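**Ticket 416: office bin liners slipping and splitting (Trisby, second floor)**
Status: open, then sort of closed, then open again
Logged: 25th November

Hello again, me with the bins. I know there was a ticket in May and I know it got closed as "user to monitor", so consider this the monitoring!

**What's going wrong**

The round bin by the print table keeps losing its liner. You put a fresh one in, fold it over the rim, all looks lovely, and by mid-afternoon one side has slid down inside and the paper is going straight into the bin itself. Then whoever empties it lifts out a half-full bag and has to scoop the rest out by hand. Twice now the bag has split on the way to the lift as well, which meant me on my knees in the corridor picking up bits of the Erkinar proofs (draft ones, luckily, nothing anyone will miss).

It's only the one bin. The two in the kitchen are the same shape and never play up, but they get teabags and yoghurt pots. The print table one gets paper and pretty much only paper, and since the proofing started it gets an awful lot of it.

**What I've tried**

1. Bigger liners. I nicked a few off the Zolitz order from downstairs. They hang over the rim by miles and look a bit like a skirt, but they did stay up for a day and a half. Downside is there's so much spare plastic inside that the paper gets caught in the folds and the bag comes out a funny shape.

2. Elastic band round the rim. Worked until somebody borrowed the elastic band. I put another one on. That went too.

3. Knotting the liner at the side so it grips. Better! But the knot has to be undone every time you change the bag, and if you've pulled it tight it won't undo, so you end up tearing it, and then we're back to a split bag.

4. Emptying it more often. Fine in principle. I managed it for three days and then I was off.
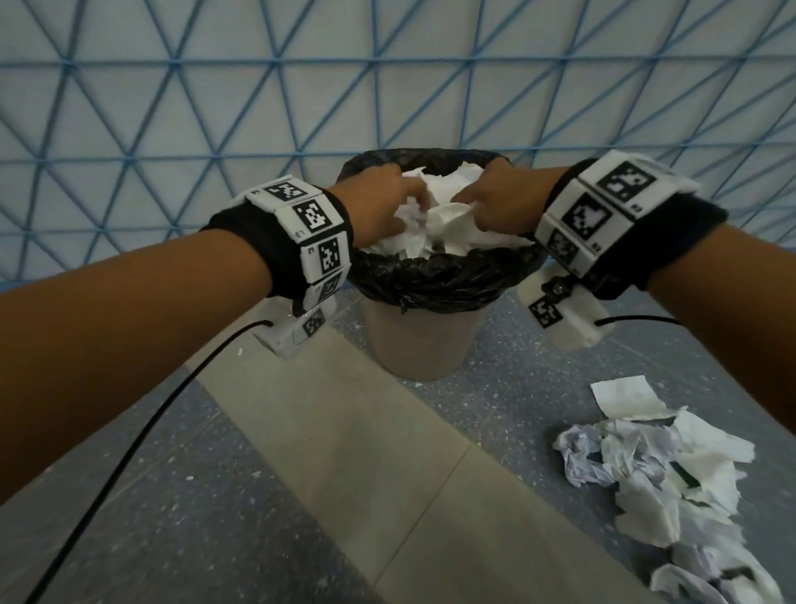 Squashing it down is my main suspect now. We all do it, I do it, you see the paper coming up to the top and you think oh, there's room for another morning's worth in there. Two hands, right down into the crumpled stuff, and all that glossy black liner folded over the edge is the only thing taking the strain. The sides of the bin taper in a bit towards the bottom too, so I reckon the paper wedges as it goes down and drags the plastic along with it. I tested this (very scientific, done over lunch): fresh liner, filled it with loose scrunched paper, didn't press it, and the fold stayed exactly where I'd put it. Same again with a good shove and the back edge dropped straight away.

So what I've done for now is stick a note on the wall saying please don't push the paper down, and please put flat sheets in the recycling tray and not scrunch them. The tray takes loads if it's flat. It's the scrunching that fills the bin.

**Liners, for whoever does the ordering**

The ones we've got are the Bagheri thin ones. The last box was 1,200 and we've still got more than 380 left, so I'm not asking anyone to chuck them. They're fine for the kitchen. Could we get one small roll of the thicker sort just for the print table? I've seen rolls of 19, an odd number but there we are, and one of those would see us through to the end of the proofing.

**Update, later on**

Note has been up a week. Liner slipped once, and I'm fairly sure that was a pizza box. No splits. Elastic band number three is still on, I've written BIN on it in biro.

**Update again**

Slipped twice today. The note had fallen down behind the print table, so I've put it back up with proper tape. Reopening this till the thick liners turn up. Could someone also tell me whether the recycling tray gets emptied on our floor or whether I'm meant to take it down? It's getting quite full.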